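Automation at Adotberg: The Work at Hand
Gallery | Workplace and Staff

The Adotberg distribution center has been introducing robotic handling in stages since November. The program, known internally as Katene, covers returns sorting, carton transfer and the repacking of small household goods. It applies to 148 employees across two shifts. This gallery accompanies the staff report prepared by the Office of Workplace Planning and is intended for employees, their representatives and partner sites considering similar changes.

Before the program began, a returns clerk handled up to 2,000 items in a shift, most of them lifted from a floor-level bin to a bench. Complaints of wrist and shoulder strain were highest in this group. The first stage of Katene therefore dealt with lifting, and left inspection and grading with the clerks. A returned item is still judged by a person, who decides whether it goes back to stock, to repair or to recycling.

Each handling routine is tried in simulation before it is released to the floor. Clerks from the returns area attend these trials and may ask for a routine to be changed or withdrawn. The reach and release positions used on the Turo line were revised twice at their request.

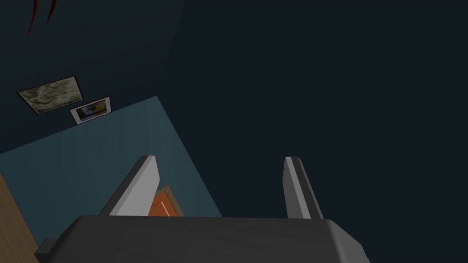 Employees who moved from lifting duties to cell supervision completed 26 hours of paid training, divided between the classroom and the floor. The course covers safe entry, restarting after a stop, clearing a dropped item and the correct way to record a fault. Thirty-one employees have finished it. Their job title is now cell attendant, and their pay grade was raised by one step when the title took effect.

Some of the changes have been less welcome. Attendants work farther apart than returns clerks did, and several reported that the shift felt longer with fewer people to talk to. The second break has been moved so that attendants and clerks take it together. Requests to return to bench work are accepted at the end of each training period.

"I used to know how the day was going by how my arms felt," said Jolene Ashby, shift lead for returns. "Now I read the fault log and walk the line. I spend more of my time teaching, and I had to learn how to do that."

Maintenance of the cells is shared between site technicians and Fosterix, the contractor that installed them. Site technicians carry out daily checks and replace worn finger pads. Faults in the control cabinet are referred to the contractor, and the affected cell remains locked out until written clearance is given.

The next stage will extend the program to outbound cartons. Floor plans and proposed shift patterns are posted outside the training room, and written comments may be left with any shift lead.

Adotberg Office of Workplace Planning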